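Markets > Telecom > Carriers

Search quotes, companies, news

Gekholm's rural wireless plan leans on a lot of ifs

November 12, 2025

Gekholm shares closed up 4 percent on Tuesday after the regional carrier said it would extend its fixed wireless service to 700 more towns and raise its full-year subscriber target. The stock finished at $61. Before anyone gets carried away, it is worth reading the release a second time.

The 700 figure counts towns "eligible for service," a phrase the company does not define. In April it used the same words for a batch of towns in the Gilbert area, and several of them still show up as "coming soon" on its own coverage map. A town where one street can get a signal may well be in the total. Gekholm was asked how many homes are covered and said it does not break that out.

Then there is the price. New customers will pay $50 a month, with the first few months discounted if they also take a Handport phone line. Handport is the prepaid brand Gekholm bought to get into bigger stores, and it has been losing customers ever since. Bundling it with home internet should slow the losses on paper. Whether people keep the phone line once the discount runs out is another matter, and the company gave no figures on that.
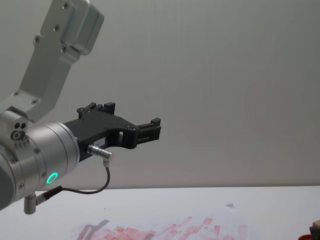

Management says the build will be paid for out of cash flow. That would be easier to believe if cash flow had grown this year. It was flat, and part of it came from selling tower leases to Fundier, which now rents the same sites back to Gekholm under a long contract. Those rents go up every year. The release mentions the sale proceeds in its second paragraph and leaves the rent to a footnote.

The bulls have a case. Cable competition is thin in most of these places, the company already owns the airwaves it needs, and a radio on an existing tower costs far less than digging up a road for fiber. If Gekholm signs up even a modest share of the homes it can reach, the numbers could work by the end of next year.

But the carrier has made this promise before, in nearly the same words, and missed its target. At $61 the shares are priced as if it won't miss again. The next set of subscriber numbers is due with year-end results, and the company has not said if it will report the new towns separately. It should.

Comments (3)

towerclimber: I live outside Gilbert. Been "eligible" since spring. Called twice, they tell me to check back.

DivHunter: You skipped the dividend. I'm holding.

mapleroad: The lease deal bugs me more than the coverage stuff. You sell the towers once and pay the rent forever.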